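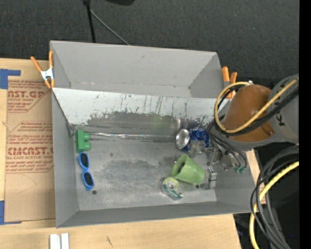

Worn paint on the slope of a divided metal bin - coat it, cover it or leave it?

Community Help > Storage and Sorting > Metal containers
Posted June 11, 2021
Viewed 3438 times
3 replies

Glória Frade

I have a big gray metal bin with a white sloping panel running lengthwise through it, so you get a front compartment and a back one. It lives on a wooden table and everything that needs sorting gets dropped in the front. Drink cans, cups, toy blocks, the kids' sunglasses, whatever has been left lying about. Things hit the slope, slide down and end up on the floor of the bin. Then someone picks through it. The cans go out for recycling, the toys go back upstairs, and the cups get washed or thrown away depending on how bad they look.

The top of the white panel is okay. The lower part is a mess. It has dark scratches running down it, the paint is chipped, and there are ragged patches where it's gone right through to bare metal. The floor of the front compartment is scuffed all over too, but that was never painted as far as I can tell, so I mind it less. There's silver tape along the seam where the slope meets the floor, and it has gone all crinkly.

I asked at the hardware store and was told to buy a can of Grendix, which is supposed to be a "one coat, any metal, no sanding" paint. I have bought one coat, any surface products before and I have never once needed only one coat. My brother-in-law says to glue a rubber mat over the whole slope. My neighbor says leave it, it's a bin.

What I'd like to know is:

Does any paint really hold up on a slope that gets cans dropped on it all day? I don't mean for a week.

Is the tape doing anything useful, or is it just somewhere for sticky soda to hide?

Is bare metal a problem if kids reach in there for their blocks?

I'm not interested in buying a new one. I looked at the price of a Rolton with the same kind of divider and closed the page.

Oisín Hayes

Your neighbor has it right, though maybe for lazy reasons.

I looked after the sorting tables at a place called Quintela for a good while, and we had metal bins with painted slopes in every one of the rooms. They all wore in the same place, the bottom part, where everything lands and where everything gets dragged back up by whoever is fishing it out. People blame the dropping. I think the dragging does more. A can has a rim at each end, and if you pull it up the slope with your fingertips on top of it, that rim is a scraper. Try lifting things straight up and out for a month before you spend any money. It costs nothing and you'll find out whether the patches are still growing.

On the paint, I haven't used Grendix so I can't tell you it's bad. I can tell you that I don't believe any label that says no sanding. Paint that goes over the edge of old chipped paint sits on that edge, and the first thing that catches the edge lifts both. If you do want to paint, this is the order I'd do it in:

Empty the bin, both sides.

Wash it with dish soap and warm water, rinse, and let it dry completely. Sugar from drink cans will stop paint sticking and you can't always see it.

Pull the old tape and get the glue off.

Sand the ragged edges until you can run a fingernail from paint to bare metal without it catching. That's the part everyone wants to skip.

Wipe off the dust, metal primer on the bare spots, then thin coats. Leave each coat as long as the can says, and leave the last one longer.

Then expect it to wear through at the bottom again. It will. You'll have bought yourself some time and a nicer looking bin.

On bare metal and kids: run a cotton ball over it. If it leaves fluff behind, there's something sharp there and you should sand it down. If it doesn't, I wouldn't lose sleep. I'd be more bothered about flakes of loose paint than about the metal, particularly as you don't seem to know how old the paint is. If there's any chance it's old enough to have lead in it, test before you sand. Don't dry sand it in the kitchen in any case.

Clementina Cordeiro

Just use Bitura!! I did a metal tub and a mailbox with it and they both still look great (the tub is in the garage, we keep umbrellas in it). You brush it on thick and walk away. I don't know why people make this so complicated. Black only, though, I think, or black and a brown. It does smell for a bit so open the windows.

Glória Frade

Thanks, but do you drop cans on your umbrellas? And I'd rather not have a black slope. The one good thing about white is that you can see what's in there.

Clementina Cordeiro

Ha, fair. No cans. I still think it would hold up.

Vasco Tavares

I'd want to know what "still look great" means for a tub that holds umbrellas. It tells you nothing about a slope with traffic on it. A mailbox doesn't either.

Nobody has dealt with the tape so I'll take that. Tape along an inside seam is usually there for one of two jobs. Either the panel and the floor don't quite meet, and it keeps bottle caps and small blocks from working their way under the divider, or somebody cut the metal, left a rough edge and covered it up. You can find out which in a minute. Peel back a short piece at one end, look, and feel along it with a gloved finger. Gloved, please, because of the second possibility.

If the seam is tight and smooth underneath, take the tape off and leave it off. Once it has crinkled, every crinkle is a little pocket, and what goes into the pocket is whatever dribbles out of the cans. If there's a gap, clean it and run a thin bead of silicone along it, smoothed with a wet finger. That wipes clean. If there's a sharp edge, file it first and then do the silicone. New tape over old tape is the one thing I'd tell you flat out not to do. I've peeled off layers of the stuff and the bottom one is always foul.

As for the rubber mat, I tried it on a bin shaped a lot like yours, and it was a nuisance. It gripped. Cans stopped halfway down the slope, lighter stuff like cups stayed where they hit, and the whole point of a slope is that things end up at the bottom. Liquid got under the edges as well. If you want to cover the worn part, a thin sheet of smooth plastic or stainless steel makes more sense, cut to the width of the panel and tall enough to get past the damage. Have the edges rounded off. I paid 40 dollars for a piece of thin stainless, cut and with the edges done, and fixed it with double-sided mounting tape along the top and silicone down the sides. Is that worth it for a bin? You'd have to decide. Mine was annoying me every day, so I paid. It's noisier than paint, I'll warn you. A can hitting it rings.

I disagree with Oisín slightly about the lifting. He's right that dragging wears the paint, but you won't get children to lift anything straight up. What did help in our house was giving the toys a different place to land. We used the back compartment for toys and kept the front for cans and cups. Less rummaging, and the blocks stopped coming out sticky. If you have a rear section and nothing much goes in it, that's free space.

One more thing while the bin is empty: look over the floor for holes. Cheap bins often have a screw hole or a drain hole somewhere, and if yours does, whatever leaks out of a half-finished can is going onto your wooden table. A tray underneath will do.

Glória Frade

Okay. I peeled back a bit of the tape and there's a gap, not a wide one, and no sharp edge that I could feel. So it's coming off and I'll do the silicone. The cotton ball snagged in 3 spots, all on the edges of the chips, and I'll sand those once I've tested the paint. The Grendix goes back to the store unopened.

I'm not sold on the steel sheet. I'll see how it looks in September and whether the patches have grown. The toys are going in the back from now on, or that's what I've announced, anyway.

Oisín Hayes

Take a photo of the slope now with a ruler held against it. Otherwise you'll be guessing in September.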